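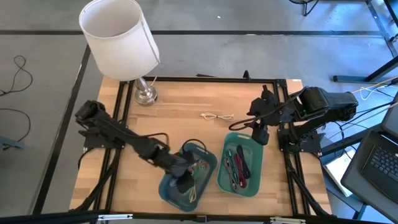

Cables on the butcher block at Tillis, with the left gripper down in the blue bin and the right one over the green.

Two Arms, Two Bins and a Whole Lot of Cables

June 20, 2025

If you've walked past the Tillis room lately and heard someone cheering over a phone cord, you've met the Jarkasance project. We've been teaching a pair of robot arms to sort cables by driving them by hand, one cable at a time, and we're having a great time with it.

The setup is easy to explain. An operator holds two small leader arms, and the big arms on the table copy every move. Squeeze, and the gripper squeezes. Each run gets saved from start to finish as one demonstration, and the robot learns from the pile. We've now recorded 1,633 of them, and 1,460 made it through review. The rest were mostly dropped for long pauses, or for the operator changing their mind halfway (it happens to everyone, usually right before lunch).

Why cables? They flop. A block stays the shape you left it, but a cable bundle sags, catches on its neighbor and brings two friends along for the ride. You can't write down a neat list of positions for that. What you can do is show it, over and over, with different tangles and different starting spots, and let the small decisions come through in the driving. Our better operators nudge a bundle sideways before they lift it, and we never put that in the instructions! They just started doing it, and it made for much cleaner runs.

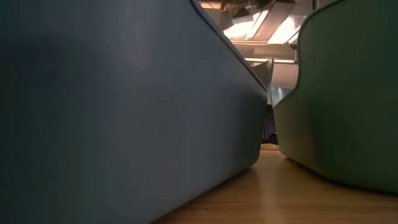 New operators always ask us what makes the first week hard, and our answer is depth. When you drive from a screen, you lose the easy sense of near and far that you have with your own hands. Down at table height it gets even stranger – the blue bin swells up huge, the green one looks smaller behind it, and all that's left between them is a thin slice of bright overhead lights. From there it would be anyone's guess how far it is from one rim to the other. So we ask people to spend their first session just touching things: rim, table, rim, table, no cables at all. It's dull for a few minutes and then it clicks, and you can see it click.

We've also changed how we coach. Back in January we told everyone to go as fast as they could and collect more. The runs came in quickly, and a lot of them were jerky. Now we ask for an even pace and one clean grasp. If you miss, recover calmly and keep recording, so the robot gets to see a recovery too. Sessions are capped at 5 blocks with a real break between them, and shoulders all over the building are grateful.

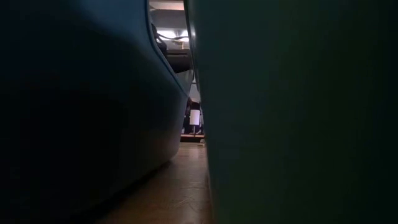 A low view with lit room showing through the gap and deep shadow on both sides.

Light is next on our list. We'd like demonstrations recorded in the morning, in the evening and with the blinds down, so that the arms don't get fussy about one kind of day. The Baird group is lending us their room for part of that work, and Ivinwood has offered a box of odd connectors that we can't wait to dig into. Our goal is over 1,000 new runs with those added to the mix.

Want to drive? The sign-up sheet is on the Tillis door, and no experience is needed. Plan on a full afternoon, wear short or snug sleeves, and bring any old cables you'd like to see sorted. We're especially short on flat ones.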